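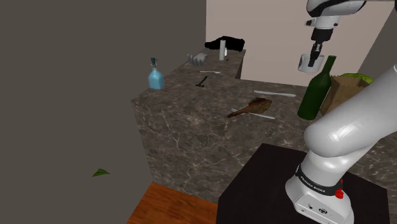 Sealing a stone countertop, and when to leave it alone

8 April 2021

Most of the advice on sealing stone comes from people who sell sealer. The standard line is to reseal once a year, every kitchen, every stone. I have kept notes on our own counters since we moved in and I no longer follow that line.

A penetrating sealer does not form a film. It is a resin carried in water or solvent. The carrier takes it into the pores, the carrier evaporates, and the resin stays behind and slows down whatever tries to follow it. It slows oil and wine. It does nothing for acid, which attacks the calcite itself. A lemon half left cut side down on sealed marble will leave the same dull ring it leaves on unsealed marble. People call this a stain and buy more sealer.

Porosity varies a lot from slab to slab. Dense dark marbles often absorb very little, and some come with resin in them from the factory, where it is used to fill the fine cracks along the veins.

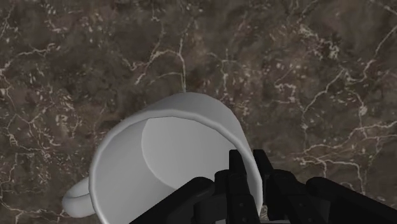

If the stone will not take the product, the resin dries on top and you get a gray haze that shows every wipe mark. I did this to the side counter in our first August here, with a solvent sealer from Zatum. The label said to wait 16 minutes before buffing. I waited, buffed, and spent the evening taking the haze off again with more of the same sealer, which re-wets the residue long enough to wipe it away. That works, but it wastes half a bottle.

The water test

Put a teaspoon of plain water on a clean, dry part of the counter. Cover it with a glass so it does not evaporate. Check at five minutes, then at fifteen. If the stone under the drop has darkened by five minutes, seal it. If it darkens between five and fifteen, one thin coat is enough. If there is no change, put the bottle back in the cupboard. On dark stone the change is hard to see, so hold a flashlight low and look across the surface.

Test in more than one spot. Next to the sink and next to the stove are the two that matter. The corner where the mail piles up will pass forever.

Annatjie Shezi, who cut our counters at the Matlala yard, adds an oil test on the offcut. She leaves a drop of cooking oil overnight and looks for a shadow in the morning. Oil finds pores that water misses. Ask for the offcut when you order – the shop will otherwise throw it out.

Cleaning

Dish soap, warm water, a soft cloth, then a dry cloth. Vinegar is out, and so is anything with citrus on the label. I tried the Hivley stone spray for a few months and could not tell it from diluted dish soap, except by the price. Too much soap leaves its own film, and I suspect a good share of "worn out" sealer is just that. Rinse twice before you run the water test or the result means nothing.

Next time I will write up the honing pads. I have the Grosireck set in three grits and one etched ring by the stove to try them on.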